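Visit report: Komach handheld gripper kit, Casano demonstration site, Hutport
28 March 2018

The visit was arranged to look at a handheld demonstration kit that Komach sells to laboratories and integrators, and that Casano distributes and supports from its Hutport office. The kit consists of a pair of hand-operated grippers, a harness, a recording unit and the software that converts an operator's movements into trajectories for a robot arm. We are considering it as an alternative to teleoperation for collecting kitchen and tabletop tasks. The report covers the hardware, one working session, the processing step and the commercial terms.

Arrival and site

Casano occupies the second floor of a former bonded warehouse on the harbor side of Hutport. Visitors sign in at the ground floor and are issued a badge that opens the elevator and nothing else. The demonstration area is divided into bays by glass partitions, so several operators can work without talking over each other. Sound still carries over the top of the glass. Wi-Fi in the bays is a guest network with no route to the recording units, and anyone planning to copy files on the day should bring a drive formatted as exFAT.

We were given a short safety briefing, mainly on cables and pinch points, and then went directly to the bays.

The kit

Each gripper is held in one hand and closed by the operator's fingers. The two jaws are linked, so they move symmetrically about the centerline. The fingertips are long and angled, and are sold as a wear part. Komach uses the same fingertip geometry on the motorized version that mounts on the arm, and the case for the whole product rests on this. If the operator can perform a task with the handheld tool, the arm should be able to make the same contact with the same part.

A square black-and-white marker is fixed to the outer side of each gripper. The software uses the markers to recover the position and orientation of each tool. The left and right units carry different patterns and are not interchangeable without a change in the configuration file. We asked what happens when a marker is hidden. The tracker holds the last pose for a short interval, then flags the segment and leaves it out of the export unless the user overrides the setting.

The harness goes over ordinary clothing and closes with buckles. It is comfortable once adjusted, though the straps take longer to set than the quick start sheet suggests. Only one size was available. A smaller member of our party reached the end of the strap adjustment and would have needed the short version, which is a separate order code.

The weight of the grippers is acceptable for short tasks. Forearm fatigue was noticeable after several consecutive runs, mostly from holding the jaws closed against the return spring. Casano recommends alternating operators and does not supply a lighter spring.

Working session

The task assigned to the first bay was bread handling at a toaster oven, done with both hands. Bread is a reasonable test item. It deforms under light pressure, tears at the edge if the jaws twist, and leaves crumbs on the fingertip surface that reduce grip over time. The operator seated at the table held the slice at its near edge with both fingertips while it lay tilted on a plate in front of the oven.
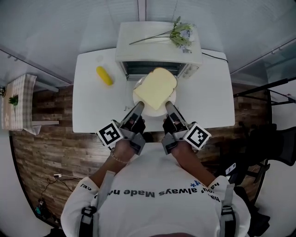

Observations from the bays

1. Two-handed contact on a soft item is demanding for the operator. There is no force readout on the handheld tool, and the only guide to squeeze is feel through the spring. We would want at least a coarse indication, even a light on the housing.

2. Table layout matters. Operators at Casano keep the markers facing outward by habit, and new users do not. In our own trial runs the right marker was repeatedly turned toward the body, and those segments were flagged during processing.

3. Setup between runs is manual. The item is returned to its start position, the operator opens both jaws fully to signal a new episode, and recording continues. The signal works well. A false trigger occurs if the operator opens both tools to rest, and two of our runs were split in this way.

4. Cleaning is done with a damp cloth. The finger pads come off with two screws each. The screws are small and the driver is not included.

Processing and replay

Recordings were processed on a workstation in the next room. The set used for the walkthrough held 642 episodes, of which the software had rejected 7 for tracking loss. The rejected episodes are listed with a reason code and can be reviewed individually. The review screen is clear, with jaw opening plotted under the video on a common time axis. Export is to a documented format, and we were able to open a file with our own tools before leaving.

Replay on the arm was shown with a rigid block. The motion was smooth and the jaw timing matched the recording closely. Replay with bread was not offered, and Casano stated that a trained policy would be the correct test, as a direct replay has no correction for a slice that sits differently. We accept the argument, but it leaves the main claim unverified for soft items.

We also asked about Kovács, whose calibration board is referred to in the manual. The board is bought separately. A printed substitute can be used if it is mounted flat, and Casano's own bays use the original part.

Commercial terms

The kit is sold outright with a support contract renewed yearly. The software license covers 1000 episodes per month on the base tier. Raw recordings above that number are kept but cannot be exported until the next month or until the tier is changed. The limit applies to recorded episodes, so rejected ones count against it. We objected to this and were told that the rule is under review for the August release.

Spare fingertips are held in stock at Hutport. Motorized grippers are built to order by Komach and shipped direct — Casano does not hold them and would not commit to a lead time.

Open items

A loan unit has been requested, with the short harness and a second set of finger pads. The following are still to be confirmed in writing: the treatment of rejected episodes under the license, the interval for which a lost pose is held, and whether the return spring can be exchanged without affecting the warranty. Casano is also to send the fingertip drawings, including the pad material and its hardness.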